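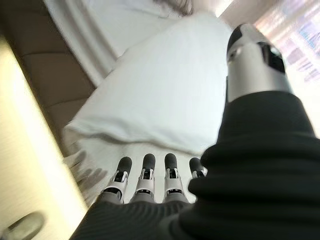
Should we buy a multi-finger hand or a plain two-jaw gripper for bedding work?

Start with the two-jaw if your list stops at sheets and blankets, and budget for the multi-finger hand if you also want nightstand handles, blind cords and the small stuff around the bed.

Section 2: Planning Your Purchase

Hi again! If you made it through Section 1 you already know how I feel about people who open the Cluvel box before they've figured out where it's going to live. (I've been that person. I had an arm sitting in a hallway for most of March.) So this section is all about what to settle before you sign the order form. Grab a tape measure and whoever controls your budget, and let's go.

2.1 Write your task list

1. Write down every job you want the arm to do around the bed. Use plain words, like "straighten the pillow" or "open the nightstand."

2. Mark each job as soft (linens, pillows, clothing) or hard (handles, knobs, switches). Most people find they have a lot more soft jobs than they thought.

3. Cross out anything you'd only want done once in a while. I know, it hurts. Each extra job means more set-up hours, and those come out of the same pot of money as the hardware.

4. Circle the two jobs you care about most. You'll use them in 2.3 when you talk to the dealer.

Note: A pillow is a harder test than it looks. It squashes, it slides, and the bottom edge rolls under itself. If a demo only ever shows you a foam block, ask for a pillow.

2.2 Measure the room

1. Measure the clear floor on the side of the bed where the base will stand. Pull the nightstand drawers all the way out first, then measure.

2. Measure from the floor to the top of the mattress with the bedding on. I did mine on a bare mattress and had to redo the whole reach worksheet, so please learn from me!

3. Note where the windows are. Strong daylight can wash out what a wrist camera sees, and if you have blinds, write down which way the slats turn. You may want to add a set of room-darkening shades to the budget now instead of finding out later.

4. Check the outlet. The base needs its own, within 8 feet, with no extension cord.

Caution: Don't plan a base position that blocks the way out of bed or the path to the door. If the only spot that works on paper does that, stop here and call us before ordering.

2.3 Get your quotes

1. Ask for the arm, the hand and the sleeve as separate lines. Bundles look friendly but they make it really hard to compare Itari with Pikitz, and you'll want to compare them.

2. Ask what a single replacement finger costs and how long it takes to ship. Dzifa Dramani handles our parts desk and her advice is to buy 2 spare fingertips with the first order, so that's what I put on my own sheet.

3. Ask whether the sleeve is washable and whether you can get it off without tools. Fabric sleeves keep linens away from the joints, but they do bunch up near the wrist, and a bulky one can get in the way of your camera view. Try more than one size if the dealer lets you.

4. Ask for your two circled jobs as a live demo, on a real bed.

Note: The Quartey service plan is priced per year and covers 100 hours of remote help. I'd take it for the first year and then look at how much you used.

2.4 Fill in the budget sheet

1. Enter the hardware lines from your quote.

2. Enter the room changes from 2.2 (shades, moved furniture, the new outlet if you need an electrician).

3. Enter spare linens. Yes, really! You'll want a practice set that can get snagged without anyone being upset.

4. Enter training time for whoever will run it. This is the line everybody leaves blank, me included, and Zuweira Darko sent my first sheet back with a big circle around it.

5. Save a copy before you send it off. The online form logs you out if you leave it sitting.

Caution: Pillow and sheet jobs must be set up and tested with the bed empty. Don't cut the empty-bed testing days from your schedule to save money, and don't run any job near a person until you've finished the sign-off in Section 5.

Once the sheet is approved, go on to Section 3 for delivery and unboxing. Keep the room measurements handy, you'll need the mattress height again on the first page.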